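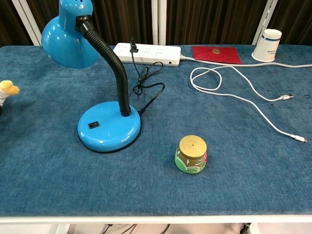
Lamp Night Returns to Brikach Hall With a Full Table and a Long Wish List

BRIKACH, 12/2/18 – If you have a desk lamp that leans, flickers, or has simply gone out of fashion in your own house, the folks at the Riltia Reuse Room would very much like you to think of them before you think of the trash can. The room, which takes up the back half of the ground floor at Brikach Hall, opened its doors again this week for the season's first Lamp Night, and the tables were already filling up with the kind of small household things that most of us own and hardly ever look at.

On one of those tables, the one covered in mottled denim-blue fabric with a white rim along its edge, a bright sky-blue desk lamp had pride of place. It is a cheerful thing, with a glossy bell-shaped shade, a black gooseneck that bends wherever you like, and a round domed base in the same blue with a little square switch on the front. It was plugged into a white power strip at the back of the table, its cord looping about on the fabric the way lamp cords do. Several visitors said they had owned one very much like it in school, or had a brother who did, and one woman stood a good long while in front of it telling anybody who came near about the homework she had not done under hers.

Lamp Night is a plain idea and has stayed that way. People bring in lamps and other small desk things they no longer want, and people who need such things take them home. In between, everything is plugged in, looked over, wiped down, and set out where it can be seen. No money changes hands at the tables, though there is a jar by the coat rack for anyone who feels like helping with the heating, and it does get fed from time to time.

Last season the room found new homes for 882 items in all, a number the organizers are rather proud of and have written in large figures on the chalkboard by the stairs. Lamps made up a healthy share of that, followed by charging cables, picture frames, and boxes and tins of every description. The aim for this winter is to do at least as well, and judging from the first evening, when 70 people came through the door in spite of the sleet, that seems well within reach.

The program began in the basement of the old Pakzad stationery store on the corner, where a handful of neighbors used to meet over coffee and swap whatever they had cleared out of their drawers. When the store closed, the swapping moved to Brikach Hall, and somewhere along the way it picked up a name, a sign, and a regular evening. Many of the faces are the same ones, and so is the coffee, according to those who remember it, although the cups are now paper and you are kindly asked to keep an eye on where you set yours down.

Part of the charm of the evening, and the reason people linger well past the time they meant to leave, is that the tables never hold only lamps. Alongside the blue one there was a squat little container with a gold-colored lid and a green and pink floral pattern, the sort of thing that might hold buttons or paper clips or nothing at all and look pretty either way. Toward the back lay a flat red envelope with a small round gold seal, and off at one end there was a plush toy. A white charging cable lay on the fabric too, and if last season is anything to go by, charging cables are what people ask for more than anything else in the room except light bulbs.

Bulbs, as it happens, are at the very top of this year's wish list. Plenty of lamps arrive without one, and it is hard to fall in love with a lamp that you can't see lit. The room can use new bulbs in any of the ordinary household sizes, still in their packaging, along with power strips in good condition, extension cords, and twist ties. Twist ties may sound like a funny thing to ask for, but anyone who has spent an evening picking apart a box of other people's cords will understand right away. Shoe boxes are welcome, too, for sending small things home safely.

There are a few things the room can't take, and the organizers ask that people read the list posted at the entrance before carrying anything heavy up the front steps. Lamps with cracked or taped cords are turned away, and so are oil lamps, halogen floor lamps, and anything that needs a bulb no longer sold in stores. Lamp shades on their own are fine, provided they would fit on the back seat of a car. Glass is fine if it is wrapped. Mattresses, which somebody does bring every year, are not.

For those who would like to learn a little something while they are there, a corner of the room has been set aside this season for a short hands-on talk called Sestix, given twice in the course of each evening. It covers the basics of caring for a desk lamp: how to choose a bulb that won't overheat the shade, how to clean a painted metal or plastic surface without leaving it streaky, where to put a lamp so that it doesn't shine straight in your eyes, and how to keep the cord from ending up in a knot behind everything else. The talk runs for as long as there are questions, and on the first evening there were a great many. The one about streaks went on longest, with strong feelings on both sides about vinegar.

Children are welcome at Lamp Night as long as a grown-up comes along with them. Students setting up a first desk of their own are especially encouraged to stop by early, while the choice is still good. Last season quite a few high schoolers went home with a whole desk's worth of things in one trip – a lamp, a cable, a tray for pencils and a tin for whatever doesn't fit in the tray – and the organizers would love to see that happen again, particularly now, with the days so short and so much homework getting done after dark.

Anyone bringing in items is asked to limit them to what can be carried in one trip from the car, and to have them at the drop-off table in the first hour so there is time to try them out before they go on display. Please empty any tins and boxes first. Each visitor may take home 2 lamps and as many smaller things as will fit in one bag, and bags are provided, though it is nice if you bring your own.

The room is also looking for a few more tables. The present ones do the job, and the fabric covers keep small things from sliding around and getting scratched, but on the first evening there were still boxes waiting on the floor at closing time. Folding tables would be best, as everything has to be put away so that the dance class can have the floor in the morning. If you have one that spends its whole life in the garage waiting for a yard sale, it could be put to good use at Brikach Hall through the end of February, and you will get it back with a thank-you note taped to the underside.

There are 50 parking spaces behind the hall, reached from the side street, and the door on that side has a ramp. The front steps get slippery in this weather, so people carrying boxes are asked to come in the back way if they can. Coffee and cookies are set out near the entrance, and offers of baking are always gratefully accepted. The molasses cookies went first.

Lamp Night will be held every other week through the end of February, with a break over the holidays. Items left over at the close of the season will be passed along to other reuse rooms in the county. A sheet with the remaining evenings is posted on the hall's front door and at the library desk, and anyone wanting to lend a table or help with setting up can leave their name on the clipboard next to it.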